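Wanted: part-time shop assistant at Firkis (Saturdays plus two weekday afternoons)

Hi! I run Firkis, the secondhand lamp and homeware shop on the corner by the old Drimport ferry office, and I need another pair of hands before the holidays get here. I've been doing nearly everything myself since June and my back has started to complain, so here I am, writing a job ad at my kitchen table.

The work is a real mix. Some days you'll be at the register chatting with people who came in for one plate and leave with a whole dinner set (it happens more than you'd think!). Other days you'll be in the back room, cleaning things up, writing price tags and packing online orders. We've got up to 2000 items listed on the website and the listings need a lot of love - half of my descriptions say things like "nice bowl, blue" and I know we can do better than that.

You don't need shop experience. I'd much rather have someone who likes old things and is patient with customers, including the ones who want to tell you about their grandmother's sideboard. You do need to be able to lift a box of books, and you need to be okay with dust. If you can take a decent photo with your phone, I'll be thrilled.
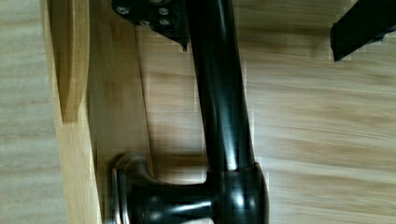

Hours and pay

Saturdays 9:30 to 5:30, plus Tuesday and Thursday afternoons from 1. Pay is $18 an hour to start, and we'll talk about a raise after your first 200 hours. You get a staff discount on everything except the consignment shelf, and free coffee from me, which is strong. Parking out front is hopeless, but the 153 bus stops right across the street.

The first five shifts are a paid trial, so we can both see if we get along. If it isn't for you, no hard feelings at all.

How to apply

Drop a note through the door or email the shop by October 17, 2025. I don't need a fancy resume. Tell me a bit about yourself, when you could start, and the best thing you ever bought used. Mine was a bread bin - I still have it, the lid sticks and I love it. I'll get back to everyone, it just might take me a few days if we're busy.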